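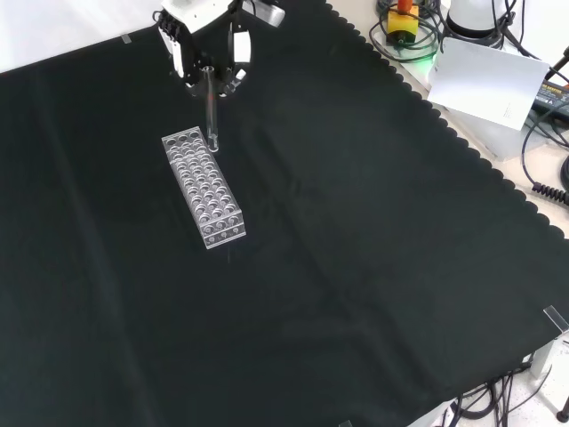 Racks, Tubes and Tablecloths: Your Questions

Search the help pages Go

Most of these reach Mylene Navarro by email. The rest reach her while she is eating lunch.

Do I need a clear rack?
No. Tubes stand up just as well in a painted one. Clear acrylic lets you see the whole length of the tube, so you know if the bottom has found its hole or is resting on somebody's optimism. It also shows every fingerprint you have ever made.

What's with the dark cloth?
Clear glass on a pale tabletop is very good at hiding. Lay something dark underneath and the edges show up. Any plain fabric will do. A scalloped border adds nothing to the science, but we've grown fond of it.

My cloth keeps creeping. Help?
Clip it at the edge. Small clear clips are fine and don't draw the eye. Smooth out the big folds before you set the rack down, or the rack will rock, and you will blame the rack. Malte Vogler blamed three of ours before he looked underneath.

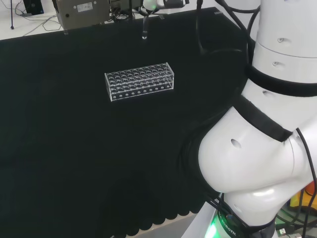 If you've clipped it and it still slides, the cloth is probably too light for the table. Try a heavier one, or fold the spare length under itself on the side away from you.

Which way should the rack face?
Whichever way lets you reach the far corner without passing a sleeve over the near one. On the Oltcombe bench we like it at a slant. People straighten it. We slant it again.

How do I put a tube in without chipping it?
Hold it upright, rounded end down, and line it up over the hole before you lower it. Let it down gently. Dropping it the last inch saves no time that anyone has been able to measure.

Can I wash an acrylic rack?
Lukewarm water, mild soap, soft cloth. Keep solvents well away from it. The Rullwood rack went cloudy in December and now holds pencils. 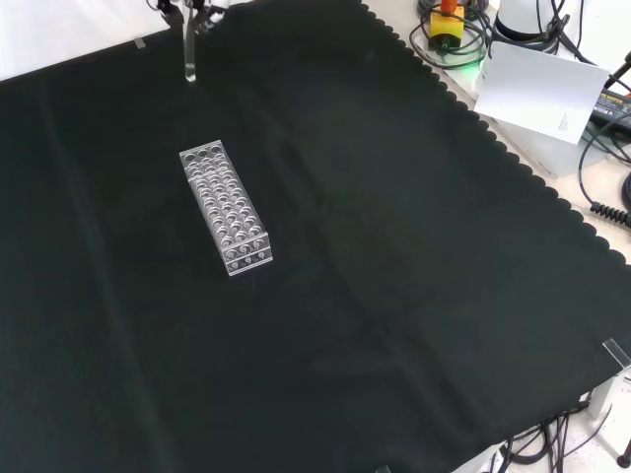
Clear acrylic rack on the black cloth, no tubes in it.

Can I borrow a rack?
Yes, for up to 16 days. Write to Mylene and quote form 3390. Please return it without labels, tape or, in one case, soup.

Page last changed 07/03/2020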